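Ticket 81 – Geschirrspüler Byun, Kalkbelag
14. April 2021, Status: offen

Im Februar hieß es von Viltham, das Salz sei leer. War es nicht. Trotzdem nachgefüllt, Belag bleibt.
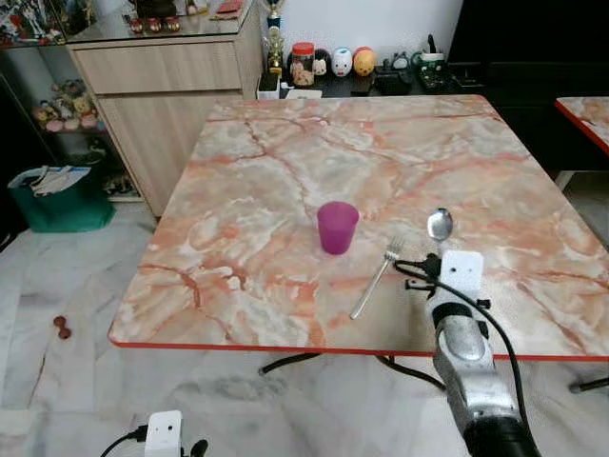
Becher und Gabel, Tisch

Programm mit 50 Grad läuft durch, kein Fehlercode. Dass ein anderer Klarspüler hilft, glaube ich erst, wenn ich es sehe. 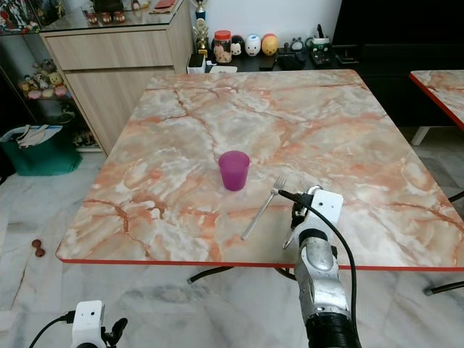
Hakim Sitompul: Bitte die Wasserhärte neu einstellen, ab Werk steht sie auf Stufe 2.

Gemacht, dauerte etwa 30 Minuten – das Menü ist eine Zumutung. Besser? Kaum.

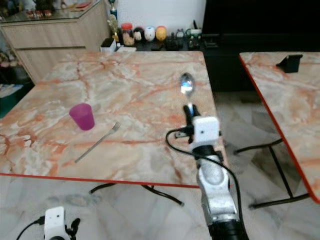 Nächster Schritt
Enthärter prüfen lassen. Noch ein Salzpaket kaufe ich nicht.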